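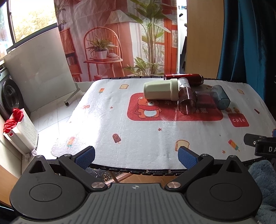
A cartoon bear in a red scarf, on a white printed tablecloth.

The Tablecloth Years

I grew up in a house where the table was never bare. My mother owned eight tablecloths and rotated them by a system I never cracked, and if you came down to breakfast and found the yellow one on, you knew somebody was coming over and you'd better brush your hair. When I moved into my first apartment I bought a table with a nice top, kept it naked for years and felt very grown up about it.

Then last June I spilled an entire pot of beet soup on it. The stain is still there (it looks a bit like Florida), and that afternoon I went down to Michiels, the fabric store on the corner, to find something to cover it. I came home with a length of cotton covered in lemons and a completely new way to waste my money.

The first thing I learned is that tablecloth people are everywhere and they've been waiting for you to ask. I mentioned the lemons at work and Leen Haddadin, who I'd barely spoken to beyond printer trouble, pulled out her phone and showed me 60 photos of her dining table. Same table, same angle, different cloth. She changes hers every Saturday morning while the coffee brews, and her kids get to vote. The winner for most of the winter was a green check with foxes on it that she'd found folded up inside a suitcase at a yard sale. She paid for the suitcase and got the foxes free!

"I can't paint the kitchen, we rent," she told me. "So the table gets to be the wall."

I've thought about that a lot. A can of paint is a whole weekend and an argument. A cloth takes as long as it takes to move the salt.

Leen sent me to the textile fair in Rirnholm, which is held in an old ice rink and is every bit as cold as it sounds. Wear two sweaters. I had pictured lace and doilies, and there was plenty of that, but the longest line was for the cartoon stuff. Bears, rabbits, tiny radishes with faces, a whole family of snowmen on skis. Chanida Yensuk has sold at the fair for years and says children's prints used to be the box she shoved under the table. Now she opens with them. Her buyers are mostly adults without a kid in sight, and they want the cloth for themselves, for their own toast and their own mail.

I asked what the oldest one she'd ever sold was and she laughed at me. Old isn't what people ask about, she said. They ask whether it can go in the machine.

So can it? Mostly yes, and I've gotten braver about it. Plain cotton goes in warm with the towels. Anything with a strong red in it goes in cold, alone, the first few times, and I say this as the owner of several pink dish towels. Linen I hang up damp and pull at the corners until it gives in. I don't iron. My mother would faint, but a few creases vanish the minute there are plates on top, and the cat sleeps on the rest.

Size is where everyone goes wrong, me included. I bought a gorgeous blue cloth from a stall called Drolard, got it home, and it sat on my table like a napkin. You want some drop on every side, enough to look as if you meant it, but not so much that it ends up in people's laps. Measure the table, write it on a scrap of paper, and keep the scrap in your wallet next to your library card. I have mine on the back of a dentist's card and I've used it more than the dentist.

The person I most wanted to meet was Mesfin Wako, because everyone at the fair kept telling me about his closet. He lives above a shoe repair shop in Flemis, he's 86, and the closet is real. Shelves to the ceiling, all cloths, rolled on cardboard tubes so they don't crease. He and his wife started buying one on every trip they took, because cloths were light and you could wrap the breakables in them on the way home. She picked the patterns and he carried the bag. He still puts out a fresh one for lunch, even when lunch is a boiled egg.

He let me unroll a few. One had a coffee ring right in the middle of a bunch of printed grapes, and I must have made a face, because he tapped it and told me exactly who had put the cup down — her brother, in the middle of a story about a goat — and what they'd all been eating. He's never tried to wash it out.

I do try to wash mine out, but I've stopped panicking. Salt on wine, dish soap on grease, and for beets you just learn to like pink. Last month I had people over and Usa knocked the gravy boat straight onto the lemons, and we all looked at it for a second and then somebody passed the potatoes.

The fair says it gets 3,000 visitors now, and I'll be one of them again next time, scrap of paper in my wallet. I'm up to almost as many cloths as my mother had. She came to stay over the holidays and I put the good one on, the white with the yellow border, and she ran her hand along the edge and asked who else was coming.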